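Oiling a butcher-block bench top: mineral oil or hardwax?
Posted by Najwa Majali, August
Last updated 9:40 pm
6 replies | 3 shares

Najwa Majali wrote:
I have a light butcher-block top in the workshop and want to refinish it before winter. The wood is pale with tan and brown streaks, species unknown. The seller listed it as "hardwood, assorted." It has had mineral oil twice a year and nothing else. Two problems. First, the surface goes dull within a month and picks up gray marks wherever metal parts get dragged across it. Second, the end grain on the left side is rougher than the face and takes a lot more oil.

I have a liter of Breltance hardwax oil left over from a floor. Can it go on over old mineral oil, or does the top need to be stripped first?

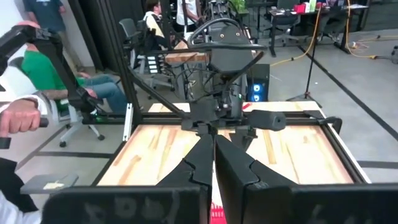 Everything bolted to the top would come off before sanding. I'd like to be without the bench for one weekend at most. Humidity in the shop is moderate and there is no heating overnight.

planer_snipe wrote:
Strip it. Hardwax oil needs open grain to bond to, and mineral oil never cures. It stays liquid in the wood. If you coat over it you get patches that remain tacky for weeks. Wipe down with mineral spirits, wait, wipe again, then sand at 80 and finish at 120. Don't go finer. At 220 the surface closes up and the finish sits on top.

kerf_and_turf wrote:
Disagree on the grit. I stop at 150 on maple and 120 leaves visible scratches under a raking light. For a work surface it may not matter.

Also disagree that it has to be a full strip. I did mine after leaving the old oil alone for 3 months. Sanded once, two thin coats, no tackiness anywhere. The time matters more than the solvent.

planer_snipe wrote:
Three months is not one weekend.

dovetail_dan wrote:
What is the top used for? If it never sees food, I would skip both products and use a wiping varnish. Khurana makes one that dries overnight and is harder than hardwax. The drawback is repair. A scratch in varnish means sanding the whole panel if you want an even sheen. A scratch in hardwax can be spot treated with a pad and a teaspoon of oil.

Gray marks from metal will show on any of them. Aluminum is worse than steel. A rubber mat under whatever you are sliding around costs less than any finish.

Najwa Majali wrote:
No food. Assembly and bench testing, plus the occasional solder blob. Spot repair matters more to me than hardness, so varnish is out.

On the weekend limit: the Breltance can says 12 hours between coats and 72 before light use. That already runs past a weekend. I can live with it if the second coat is the last one. Does anyone know whether the cure slows much in an unheated room?

kerf_and_turf wrote:
Yes, considerably. Below 60 °F I would double the time between coats. Apply it thin and buff off everything that will come off after 15 minutes. People leave too much on and then blame the temperature.

Do the underside too. One coat is enough. A top that is sealed on one face and bare on the other will cup, and if you have rails fixed to it you will notice as soon as you put a straightedge across them.

planer_snipe wrote:
Seconded on the underside. Check the mounting holes as well. If the screws go through round holes with no slots, the wood can't move across the grain and something will split or bow. Slot them while the hardware is off.

For the end grain, sand one grit higher than the face. It will absorb less and the color will match better. Test on the underside near a corner before you commit.

Najwa Majali wrote:
The holes are round, so I'll slot them. Plan is spirits twice, 80, 120 on the face, 150 on the ends, two thin coats on top and one below. Test patch goes on tonight. If it is still tacky in the morning I'll leave the bench dry until spring and do it then.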